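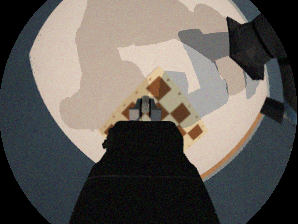
# Jidow folding chess board, club size

The Jidow board is made for people who play at home in the evening and want a board which stays flat. We sell it in our shop in Gillton and by mail. Our workshop, Vörös, has made game boards for 23 years, and this model is the one our customers order again most often.

## What you receive

- one board, folding in the middle, with two brass hinges
- one cotton bag with a cord
- a small tin of wax, enough for the first year
- a card with the care instructions

Chess pieces are not included. The board has squares of 40 mm, so please choose a king with a base a little smaller than this. Sets from the Mundmont series fit well, and we can pack one in the same parcel if you write it in your order.

## Weight and surface

The board weighs 1540 grams. Some customers find this heavy for traveling, and they are right. For a train or a plane we recommend to look at our roll-up boards. The weight has a good side at home, where the board does not slide when somebody reaches across it quickly.

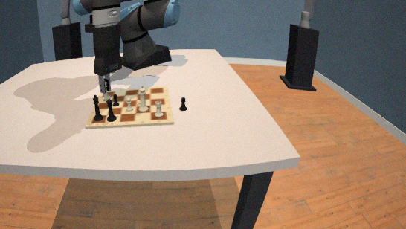

On a very smooth table you can also put the felt dots under the corners. They are sold separately in bags of 100, mostly for schools and clubs, but we will gladly send you a few with your board if you ask.

The surface is oiled and waxed, without lacquer. It gives less reflection from a lamp, but it needs some care. Wipe it with a dry cloth. Do not leave a cup on it. If a ring appears, rub a little wax along the grain and wait one night before you decide that it is permanent.

## Delivery and repairs

Orders received after December 19, 2022 will leave the workshop in the new year. Boards with engraved initials take longer, and we cannot take an engraved board back.

A loose hinge is repaired free of charge for as long as you own the board. Please send only the board, well wrapped, and keep the bag at home. New borders are also possible, but we make them only in May, when the workshop is less busy. Write to us before you send anything for this kind of work.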